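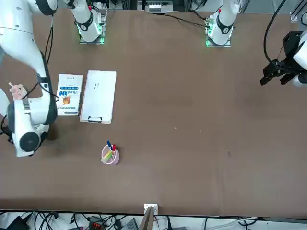 My desk setup: the stuff you keep asking me

I get the same handful of emails about my work table and my lamp, so I've finally put the answers in one spot. If yours isn't covered, write to me and I'll add it!

Where did the big brown table come from?
Jastbridge, the used office furniture place, and it was $51. I love how much room it gives me (I can leave a book and a clipboard side by side and still have space to spread out). It's a bit worn, and I'm fine with that.

Do you oil it or wax it?
Nope. Damp cloth, then a dry one. Horacio Ibarra talked me into trying wax on an older table and my papers stuck to it all of June, so never again.

What's the lamp like?
It's the white one with the round, flat head and the long slim arm, and I'm really happy with it! The light comes from the whole underside of the head, so it's nice and even over a page. There's a little dark window on the side of the head too.

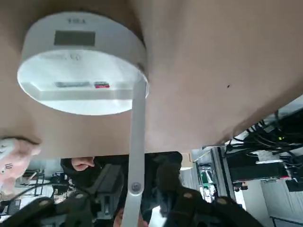
My lamp arm droops. Does yours?
Mine did at first. Look for the round screw partway down the arm and snug it up a little at a time, holding the head with your other hand. Don't crank on it.

How do you clean the light panel?
Switch it off, let it cool, and use a soft dry cloth. I go easy around the little label on the underside because I'd like to keep it readable,

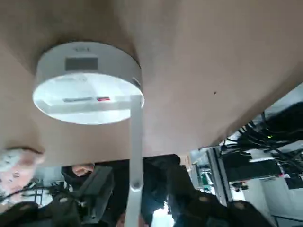 and I never spray anything straight onto the head. If there's a greasy fingerprint I'll put a drop of water on the cloth, and that usually does it.

Can I buy the table from you?
Ha, no! Ximena Durán already has dibs.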